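A hora de fechar: em defesa do edifício de escritórios que se apaga

Há uma pergunta que raramente consta das atas de condomínio dos edifícios empresariais: a que horas deve o prédio deixar de funcionar? Discutem-se as quotas, a manutenção dos elevadores, a pintura das fachadas. A iluminação noturna, porém, é tratada como um dado da natureza, e as luzes permanecem acesas porque assim estavam quando cada inquilino chegou.

O parque empresarial de Narkdale oferece um caso instrutivo. Em dezembro, a administração registou 779 luminárias acesas depois das 22 horas, distribuídas por 8 pisos. A maior parte servia corredores, copas e salas de reunião em que não decorria qualquer atividade. O levantamento foi entregue a todas as empresas instaladas e recebido, em geral, com cortesia e sem consequência.

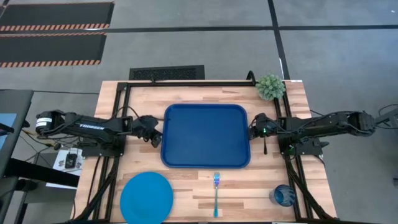 Para Skollau, o levantamento peca por olhar apenas para o relógio: uma empresa que trabalha com clientes noutros fusos não pode ficar às escuras às dez da noite, e quem sai tarde tem direito a um corredor iluminado até à porta da garagem.

A objeção merece resposta séria. Ninguém propõe que se desligue o quadro geral a uma hora fixa. Propõe-se que a luz acompanhe a presença, por zonas, com sensores nos percursos de saída e comando manual nos espaços de trabalho. A segurança de quem circula à noite depende de uma iluminação previsível, e esta é compatível com pisos inteiros apagados. Acresce que um corredor permanentemente iluminado não distingue quem está de quem não está, circunstância que os serviços de vigilância conhecem bem.

Existe também uma razão de vizinhança. O bairro residencial contíguo recebe, durante toda a noite, a claridade das fachadas envidraçadas. A associação de moradores reuniu 1,371 assinaturas numa petição redigida em termos moderados, na qual se pede apenas que as persianas sejam corridas ou as luzes reduzidas após o horário normal. Parece-nos um pedido razoável, e lamentamos que tenha sido encaminhado de gabinete em gabinete durante tanto tempo.

Quanto ao custo, convém evitar promessas. A substituição dos comandos exige investimento, e os contratos de arrendamento em vigor repartem a despesa de energia de modo pouco transparente: quem paga a instalação nem sempre recebe a poupança. Enquanto esta cláusula não for revista, qualquer apelo à boa vontade terá alcance limitado – e a boa vontade, neste domínio, já foi largamente solicitada.
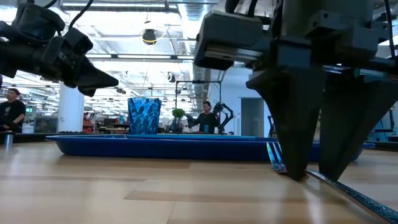

O que se recomenda

Entendemos que a próxima assembleia deve aprovar um regulamento de iluminação com horário de referência, exceções a pedido e publicação semestral dos consumos por piso. O edifício Imhof, no extremo norte do parque, adotou regra semelhante por iniciativa própria e poderá partilhar a redação do seu texto. As empresas com turnos noturnos indicariam as zonas de que necessitam, sem terem de justificar a natureza do seu trabalho.

Recomenda-se, por fim, que a revisão dos contratos anteceda a compra dos equipamentos. A ordem inversa conduziria à situação já observada em Zudon, onde os sensores foram instalados e os inquilinos continuaram a pagar uma quota fixa, independente do que consumiam. A proposta de redação encontra-se disponível na receção e pode ser objeto de comentários por escrito até à convocatória da assembleia.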